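# 작업 노트: 순무 등, 두 번째 시도

지난번에 판 순무는 뚜껑이 모두 안쪽으로 말려서 사용할 수 없게 되었습니다. 그래서 이번에는 뚜껑을 두껍게 자르고, 속을 파는 순서도 바꾸었습니다. 한국어로 쓰는 노트라서 이상한 표현이 있으면 옆에 고쳐 써 주세요. (공첸루, Qianru Kong)

우선 재료부터 적습니다. 순무는 강화 순무와 시장에서 산 보통 둥근 무, 두 종류를 준비했습니다. 강화 순무는 껍질의 보라색이 예쁘고 크기가 손에 잘 맞지만, 밑이 뾰족해서 세우기가 어렵습니다. 어차피 끈으로 매달 것이기 때문에 밑은 자르지 않기로 했습니다. 둥근 무는 수분이 많고 살이 연합니다. 파기는 쉬운데 벽이 얇아지면 금방 힘이 없어집니다. 책에서 본 스위스의 등은 흰색과 보라색이 반씩 있는 순무를 쓰고, 껍질을 얇게 벗겨서 무늬를 만듭니다. 우리도 그 방식을 따르고 있습니다.

파는 도구는 숟가락보다 과일용 스쿠프가 좋습니다. 처음에는 꼭지 쪽을 평평하게 자르고, 가운데를 십자로 칼집을 넣은 다음에 스쿠프를 돌립니다. 순무는 호박과 다르게 속이 비어 있지 않아서 처음 한 숟가락이 가장 힘듭니다. 옛날 아일랜드 사람들이 미국에 가서 호박으로 바꾼 이유를 손목으로 이해했습니다. 지난번에는 가장자리부터 파서 벽의 두께가 고르지 않게 되었습니다. 이번에는 가운데에서 바깥으로 조금씩 넓혔고, 가끔 손전등을 안에 넣어서 빛이 같은 밝기로 나오는지 확인했습니다. 어두운 부분이 있으면 거기가 아직 두꺼운 곳입니다.

파낸 살은 버리지 않고 소금에 절였습니다. 냉장고 두 번째 칸에 있습니다. 맛이 조금 매우니까 먹을 사람은 먼저 물에 헹구십시오.

## 무늬 깎기

무늬는 조각칼로 껍질만 벗깁니다. 깊게 찌르면 구멍이 되고, 구멍이 생기면 바람이 들어와서 초가 흔들립니다. 옆면에 별과 달을 깎았습니다. 별은 쿠키 틀을 대고 가볍게 두드려서 자국을 먼저 냈습니다. 틀은 Wyss 것을 사용했는데 가장자리가 날카로워서 자국이 잘 납니다. 다만 순무의 면이 둥글기 때문에 큰 틀은 양쪽 끝이 뜹니다. 작은 틀만 사용하는 것이 좋겠습니다. 달은 틀 없이 손으로 깎았고, 하나는 바나나처럼 되었습니다.

글자를 깎고 싶다는 의견이 있었습니다. 해 보았는데 한글의 'ㅇ'과 'ㅎ'이 특히 어렵습니다. 아이들 이름을 깎는 것은 미리 어른이 연필로 쓰고, 획을 굵게 해야 할 것 같습니다. 수성펜은 번집니다. 물에 젖은 면에 쓰면 손가락에 다 묻고 순무에는 아무것도 남지 않습니다.

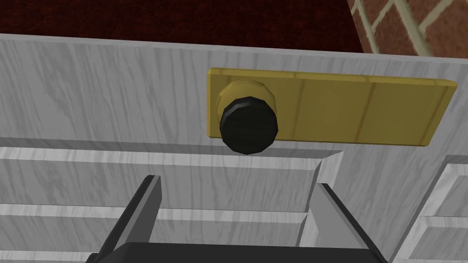
*마지막 수정: 2019년 10월 21일*

## 초와 끈

초는 Jalska의 티라이트와 Givo의 티라이트를 비교했습니다. 같은 모양으로 판 순무에 하나씩 넣고, 창문을 닫고 불을 켰습니다.

- Jalska: 불꽃이 낮고 조용합니다. 204분 후에 꺼졌습니다.
- Givo: 불꽃이 높아서 밝지만 뚜껑 안쪽이 갈색으로 탔습니다. 구운 무 냄새가 납니다. 꺼진 시간은 제가 전화를 받는 동안이어서 기록하지 못했습니다.

행렬은 그렇게 오래 걷지 않으니까 시간은 두 제품 모두 충분하다고 생각합니다. 저는 Jalska로 하고 싶습니다. 뚜껑에 굴뚝 구멍을 내면 Givo도 쓸 수 있을지 모르지만, 구멍을 내면 뚜껑이 또 약해집니다. 이것은 다음에 시험하겠습니다.

LED 초도 물론 생각했습니다. 어린아이가 드는 등은 LED로 해야 한다고 이미 정했습니다. 그런데 LED의 빛은 순무 안에서 조금 차갑게 보입니다. 노란 셀로판지를 감으니까 훨씬 나아졌습니다. 셀로판지는 빨간색도 있지만 빨간색은 무늬가 잘 안 보이게 됩니다.

끈은 순무 옆에 3곳 구멍을 뚫고 묶은 다음 위에서 하나로 모읍니다. 구멍을 2곳만 뚫은 것은 걸을 때 앞뒤로 기울어서 촛농이 흘렀습니다. 면실은 불에 가까우면 위험해서 아래쪽은 철사로 바꾸었습니다. 철사의 끝은 반드시 펜치로 말아 주십시오. 제 엄지손가락에 이미 상처가 있습니다. 구멍의 위치는 뚜껑을 자른 선에서 손가락 한 마디 아래입니다. 더 위에 뚫은 것은 들었을 때 찢어졌습니다.

## 보관

지난번 실패의 원인은 실온에서 하룻밤을 둔 것입니다. 순무는 파고 나면 빨리 마릅니다. 비교한 방법은 다음과 같습니다.

1. 찬물에 완전히 담가서 냉장고에 둔다.
2. 젖은 행주로 싸서 비닐봉지에 넣는다.
3. 아무것도 하지 않는다.

찬물에 담근 것이 제일 단단하고 무늬의 흰 부분도 깨끗합니다. 행주로 싼 것은 모양은 괜찮은데 깎은 선의 가장자리가 조금 누렇게 변했습니다. 그대로 둔 것은 지난번과 똑같이 뚜껑이 말렸습니다. 그러므로 행사 전날에 파도 되지만 물통과 냉장고 자리가 필요합니다. 냉장고에 지금 김치통이 있는데 누구의 것인지 모르겠습니다. 주인은 행사 전에 옮겨 주시기 바랍니다.

레몬즙을 바르면 색이 안 변한다고 어떤 블로그에서 읽었습니다. 해 보지 않았습니다.

## 유래에 대해서 (안내지에 쓸 내용)

안내지의 글을 제가 맡았기 때문에 여기에 메모를 모읍니다. 순무나 다른 뿌리채소로 등을 만드는 풍습은 한 나라의 것이 아닙니다. 아일랜드와 스코틀랜드에서는 시월 마지막 밤과 관련이 있고, 무서운 얼굴을 많이 깎았습니다. 스위스의 독일어 지역에서는 11월에 아이들이 순무 등을 들고 노래를 부르며 걷습니다. 얼굴보다 별, 해, 동물이 많습니다. 독일의 성 마르틴 날에도 등 행렬이 있는데 지금은 종이 등이 더 흔합니다.

이 풍습들이 서로 어떤 관계인지는 제가 확실하게 쓸 수 없습니다. 인터넷에는 모두 고대 켈트족에서 왔다고 쓴 글이 많지만, 근거를 적은 글은 거의 찾지 못했습니다. 안내지에는 "가을걷이가 끝나는 계절에 유럽 여러 지역에서 전해 오는 풍습"이라고만 쓰면 어떨까요. 재미가 조금 없어도 틀린 말을 쓰는 것보다 마음이 편합니다.

제 고향의 이야기도 넣어 달라는 부탁을 받았습니다. 중국 남쪽에는 중추절에 유자 껍질로 등을 만드는 곳이 있습니다. 유자라고 해도 한국의 유자가 아니고 포멜로라고 하는 큰 과일입니다. 껍질을 꽃처럼 벌려서 속을 꺼내고, 안에 초를 세웁니다. 어릴 때 할머니와 한 번 만들었는데 저는 껍질을 찢어서 울었습니다. 이 부분까지 안내지에 넣을 필요는 없겠지요.

## Bristwood 쪽과 이야기한 것

7월에 처음 연락했을 때는 실내에서만 하자고 했는데, 지금은 Bristwood 마당을 한 바퀴 걷는 것으로 바뀌었습니다. 출발은 해가 진 다음입니다. 비가 오면 복도에서 LED 등만 켭니다. 노래는 3곡을 부릅니다. 독일어 노래 하나, 한국어 동요 두 곡입니다. 독일어 노래는 발음을 한글로 적어서 뒷면에 인쇄할 예정인데, 'ch' 소리를 어떻게 적을지 아직 의견이 나누어져 있습니다. 저는 '히'가 좋다고 생각합니다.

## 다음에 할 일

- 뚜껑에 굴뚝 구멍을 내고 Givo 초로 다시 시험. 이번에는 전화를 무음으로 한다.
- 작은 별 틀을 더 빌리기.
- 강화 순무 주문. 밑이 너무 긴 것은 빼 달라고 부탁하기.
- 연습용으로 판 순무를 물에 계속 담가 두고 물이 언제 탁해지는지 보기. 물은 아침마다 갈아 주세요.
- 안내지 초안의 맞춤법. 특히 '로서'와 '로써'를 누가 봐 주시면 감사하겠습니다.

절인 순무는 조금 먹어 보았는데 식초를 더 넣어야 합니다.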